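How I Get Dried-On Candle Wax Out of a Tablecloth

I have ruined exactly one tablecloth in my life and it was my grandmother's, so I take wax seriously. It was a long dinner in October, there were tapers in the middle of the table, and somebody (me) leaned over to reach the bread. By the time we noticed, there was a red puddle the size of a saucer soaking into white linen, and I did the worst thing you can do. I rubbed it with a hot wet sponge.

Since then I've gotten pretty good at this! My friend Leen Mansour taught me most of it over the phone while I stood there holding the evidence, and I've tweaked it over the years. It works on cotton, linen and most cotton blends. For silk, wool or anything with metallic thread, please take it to a cleaner and tell them what it is.

What you'll want

A freezer or a bag of ice
A butter knife or an old plastic card
Plain brown paper or paper towels, with nothing printed on them
An iron
Dish soap, the clear kind if you have it
Rubbing alcohol, for colored wax only

Step 1. Leave it alone

Let the wax get completely hard. I know, it's staring at you and you have guests. Put a bowl over it and go have dessert.

Step 2. Freeze it

When the table is cleared, fold the cloth loosely so the wax is on the outside and put it in the freezer for an hour. If your freezer is like mine and there's no room for anything wider than a bag of peas, lay a bag of ice right on the spot and give it twenty minutes. You want the wax brittle enough to crack when you bend it.

Step 3. Crack and scrape

Bend the cloth back and forth over the edge of the counter and pick off whatever comes away. Then scrape what's left with the back of the butter knife, always along the weave. Go gently on linen, especially old linen — the threads fuzz up and you'll see the patch forever. Flip it and do the underside too. I forgot that part for years.

Step 4. Iron out the rest

Put brown paper on the ironing board, then the cloth, then more paper on top. Set the iron to low, with the steam off. Press for a few seconds, lift, and look. You'll get a greasy mark on the paper, and that's your wax leaving. Move to a clean bit of paper every single time, or you'll iron it right back in. I usually go through 6 sheets on a bad spill. Keep going until the paper comes up clean.

Please don't use newspaper. I've seen it suggested, and I tried it, and I had a lovely faint crossword on a napkin.

Step 5. Deal with the color

White and ivory candles mostly stop here. Red and dark green ones leave dye behind, so put a folded towel under the stain and dab it with rubbing alcohol on a cotton ball, working from the outside in. Test a hidden corner first. Rinse with cool water when the color stops lifting.
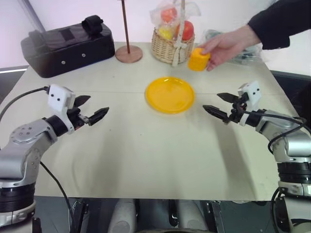

Step 6. Wash and air dry

Rub in a drop of dish soap, leave it for ten minutes, then wash in the warmest water the label allows. Keep it out of the dryer until you've checked it in daylight, as dryer heat will set anything you missed. If there's still a shadow, go back to the alcohol and wash again. My worst one took three rounds.

A few questions I get a lot

Etelka Erdős wrote to ask about beeswax. Same steps, but it stays sticky longer, so double the freezer time. And for wax on a bare wood table, skip the iron completely. Harden it with ice in a plastic bag, nudge it off with a plastic card, and buff what's left with a soft cloth. Wipe up any drips from the bag as you go.

I still use tapers, by the way. I just put the bread at both ends now.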